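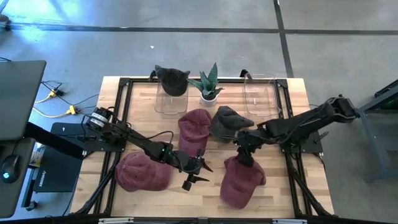 Does a "natural" label on a bottle of kitchen cleaner mean the cleaner is safer?
It means the company chose to print the word. Read the ingredient list on the back before paying extra for it.

RIKLEY HOUSEHOLD GROUP ASKS SHOPPERS TO DOUBT THE FRONT OF THE BOTTLE
New free guide takes on "green," "pure" and "chemical-free" claims

BRARBRIDGE, January – The Rikley Household Group today released a plain-language guide to the claims printed on everyday cleaning products, along with a request that store chains stop shelving products under "natural" signs until somebody can say what the signs mean.

The guide, called Back of the Bottle, runs to 10 pages and is free. The group is printing 2,000 copies for libraries, clinics and laundromats in the Brarbridge area. It has no advertising in it, and the group took no money from any maker or seller of cleaning products to write it.

"We keep hearing that shoppers are better informed than ever," the group said in a statement. "We'd like to see the proof. What we see is people standing in an aisle with two bottles that do the same job, one of them with a leaf on it, and the one with the leaf costs more. If the leaf means something, the company should be able to tell us what. We wrote and asked. Most of the answers we got back were about values."

The group is especially doubtful about "chemical-free." Water is a chemical. So is vinegar, and so is the citric acid sold for cleaning out kettles. A cleaner with no chemicals in it would be an empty bottle, and the guide says so on its first page.

"Plant-based" gets a longer chapter. The phrase can be true and still leave out a lot. A product may contain an ingredient that started out in a coconut and was then heavily processed, next to several others that did not start in a plant at all. The guide doesn't say such products are bad. It says the phrase doesn't help anyone decide.

Other sections cover "non-toxic," "dermatologist tested" (tested how, and what was the result?), "fragrance-free" compared with "unscented," and refill pouches that hold less than the bottle they are meant to fill. There is also a page on mixing. Bleach should never be mixed with ammonia, vinegar or other cleaners, whatever the label on either bottle looks like. Homemade recipes passed around online get the same hard look as store brands. Baking soda and vinegar fizz when combined, and the fizz is mostly the two of them canceling each other out.

The guide grew out of the Pirkevside project, in which the group collected written questions from 3,000 households. The question that came up most was whether the expensive bottle was worth it. The group's view, after reading the replies from manufacturers, is that it has not been shown to be.

Rikley is also critical of seals and badges. Some are given by outside bodies that publish their rules. Others are designed by the company selling the product and look much the same from three feet away. Readers are told to look for the name of whoever issued the seal, and to treat a seal with no name on it as decoration.

The group does not expect the guide to change much by itself. An earlier pledge on clearer labels, the Lozano Pledge, was welcomed by several regional store chains and then went quiet. Rikley has asked those chains for a progress report and has not received one. It will publish any reply in full, including a reply that says nothing has been done.

Back of the Bottle is available now at the Rikley office in Brarbridge and at branch libraries while copies last. Schools and tenant groups may copy it without asking. A large-print version is planned.

About the Rikley Household Group
The Rikley Household Group is a member-funded consumer organization. It does not endorse products, sell seals or accept samples.

Media contact: Press desk, Rikley Household Group, Brarbridge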